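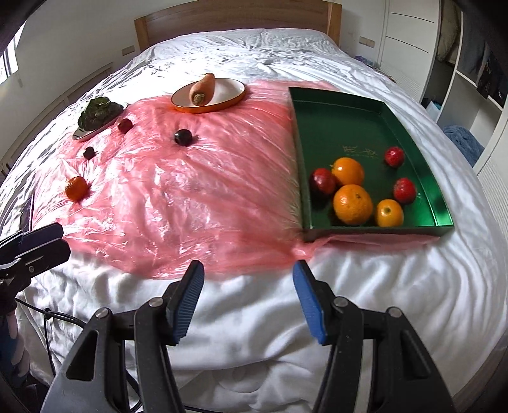 Why should the whole town pay to keep sand in front of the hotels, one reader wrote to us after the February council meeting in Flillard, and why can't the hotels do it themselves?

11/03/2022
By Clilileo Staff

We put the question to the head of the Zullano Shore Lodging Association, which represents inns, motels and small hotels along the bay. The association has backed the town's plan to rebuild the dunes between the fishing pier and the mouth of the Sang River. The work would be paid for in part by a higher room tax.

"It's a fair question and I get it at the grocery store," she said. "The beach is public. The road behind it is public, and so is the sewer line under the road. If the dune goes, our members lose their front steps, but the town loses the road."

The plan calls for 2000 feet of new dune, planted with beach grass and fenced on the land side. Overnight guests would pay up to two dollars more a night. The rest would come from the town's capital budget and from a state grant that has been applied for and not yet awarded.

She said the association's members did not agree at first. Several of the motels on the north end sit on higher ground and have never had water in the parking lot. Their owners wanted to know what they would get.

"I told them to look at their bookings from the winter the road was closed," she said. "They were dry and they were empty. People couldn't get to them. Guests don't know which motel is on the high end. They hear Flillard is flooded and they go somewhere else."

Asked if a higher tax would push visitors to other towns, she said she did not expect it to, but would like to see the numbers after a full season. The association has asked the council to review the rate after two years. The council has not said yes or no.

Some residents at the meeting said a sea wall would last longer. She does not support one. The wall at the south end was built before most of the current owners arrived, she said, and the beach in front of it has been getting narrower.

"At high tide there's no beach there. You can't rent a room on the idea of a beach. A dune moves around, and you have to keep after it, and I understand why that bothers people who want to pay once and be done."

Keeping after it is the part of the plan she thinks needs more work. The draft sets aside money for planting but very little for replanting, and grass put in before a bad storm may need to be put in again. The association has offered to buy 800 grass plugs a year and to have hotel staff help plant them in the off season. She would also like the walkways over the dune to be raised. At present guests cut their own paths, and the fences get pushed down.

"I'm including our own guests in that," she said. "We should have put up signs a long time ago."

On climate change more broadly, she said the owners hold every opinion there is, and the association has not tried to settle it.

"What we did agree on is that the water comes up higher than it used to. Everybody has a mark on a wall somewhere. We started from that."

The council is expected to take up the room tax before the dune contract goes out to bid. Written comments can be left at the town clerk's office.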